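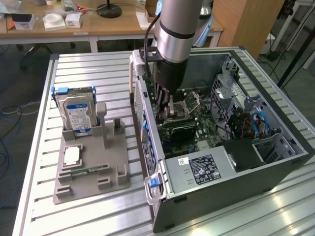
Does a Trend Report Predict Anything? Student project, Fashion Marketing, Gremville
Normunds Laur

1. Why I picked this

Every August the forecasting agencies tell stores what people will be wearing next year. Our textbook repeats that these reports are "highly accurate" and gives no source. I wanted to check one.

I used the free summary put out by Cosen, a small agency, for the spring season. It makes 12 claims, such as "wide collars return" and "butter yellow replaces beige." I then compared it with the spring lookbooks of two labels, Malý and Nindale, 93 outfits in all.

2. What counted as a hit

This was the hard part. "A softer mood" can't be wrong, so I threw it out, along with three others like it. For the remaining eight, I called a claim a hit if it showed up in at least one outfit in ten at both labels. My teacher thought that was strict. I think it is generous. 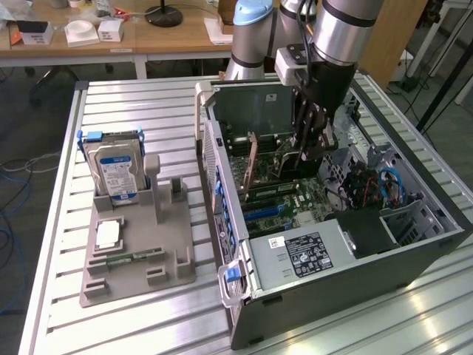 3. Results

Three hits: wide collars, cropped jackets and long denim skirts. Butter yellow was all over Malý and missing from Nindale, so it failed. Brooches failed at both.

The trouble is that long denim skirts were already in stores when the summary came out. I have one from the year before. Predicting something that is on the rack seems like a low bar - and without it, two out of eight is not much to sell a report on.

4. Problems

Two labels is a small sample. Malý's buyer told me by email that they read Cosen's full report, so the agency may be causing the trend it claims to spot. I can't separate the two. The full report costs 2000 dollars and my project budget was 200, so I never saw it. It may be better than the summary. I doubt it.

5. Next

I handed in the outfit table on 1st May. I would like to repeat the count with an older summary and more labels, including one that doesn't buy reports, if I can find one.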